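Subject: Re: [homebots] Second arm set or spare hands? Budget for the living room work
From: Loan Khổng
Date: Oct 3, 2025

Replying to the budget question below, with apologies to those of you who joined this list to talk about path planning and are getting a shopping list.
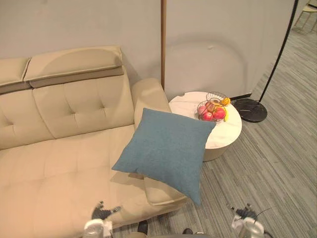 My short answer is to buy the spare hands first. I know the second arm set looks better in a proposal. It looked better in ours, too, right up until June, when one finger joint on the right hand got sticky and the whole robot sat idle while I learned a great deal about customs forms. Two arms, two hands, one bad joint, zero pillows straightened.

> On the list, Hirkier wrote:
> We have money for one big item this year. The choices are a second
> pair of arms, or a spare pair of hands plus a service plan. Our
> work is all living room tidying: throw pillows, fruit back in the
> bowl, things off the sofa. The Gurimo people say the service plan
> is "strongly suggested." Is anyone paying for theirs? And what did
> you forget to put in the budget the first time?

Taking those in order.

Service plan: we pay for the Galano one and I grumble every time the invoice comes. It covers the wrists and the finger segments. It does not cover cables, and I will let you guess which part we replace most. Ask Gurimo in writing what they count as a cable. Ours had a lively opinion on whether a connector is part of the cable or part of the hand, and the opinion changed depending on which one was broken.

What we forgot: furniture. I had a line in the first budget that said "misc. room items, $1000" and I was proud of how careful that was. Have you priced a sofa lately? We wanted one with a tufted back, because the depth camera finds plain cream upholstery about as interesting as fog, and that was most of the line gone before we had a table or a lamp. The final figure for the room was $1412, and the accounting office sent it back to ask why engineering needed a throw pillow. I wrote "manipulation target, deformable" and it went through the same afternoon. Feel free to reuse that.

Pillows deserve their own line, by the way. Get several covers in different weaves. A coarse one is easy to pinch and will make your numbers look wonderful, and then somebody brings in a smooth one and you have a very different slide for the review.

Fruit: we run with real apples and bananas. Plastic ones are cheaper over a year, but they're all the same weight and they bounce, and the grip settings you tune on them will turn a real banana into dessert. Put groceries in as a consumable. If your purchasing system can't handle groceries (ours can't), one person buys them and files for the money back, and that person should not be me again. A wire basket costs next to nothing, but buy 2 of the same one now, before the store drops it. Thin wire is hard on fingertips that like to get hooked in the loops, so count on bending a few.

Floor lamps. If you have an arc lamp with a heavy base, the base is fine and the cord is the problem. Plan for someone to spend a day on where cords go. It isn't equipment, so it never shows up in an equipment budget, and it will eat the day anyway.

As for the second arm set, I'd hold off until you have a second room to put it in. We penciled ours in for next year and then did the sum on floor space, chargers and people to stand next to it. The arms were the cheap part. Ông tried running two robots in one room and reported that they spent the morning politely waiting for each other, which I would have paid to watch.

One more thing on timing. Our spare hands were quoted at 23 days and I'd call that a hopeful number. Order before you need them, and have your receiving desk open the box while you're there. I can send the spreadsheet to anyone who wants it - it has a tab called "things we did not think of" and that's the only tab worth reading.

Loan

--
To leave this list, send a message with "unsubscribe" in the subject line.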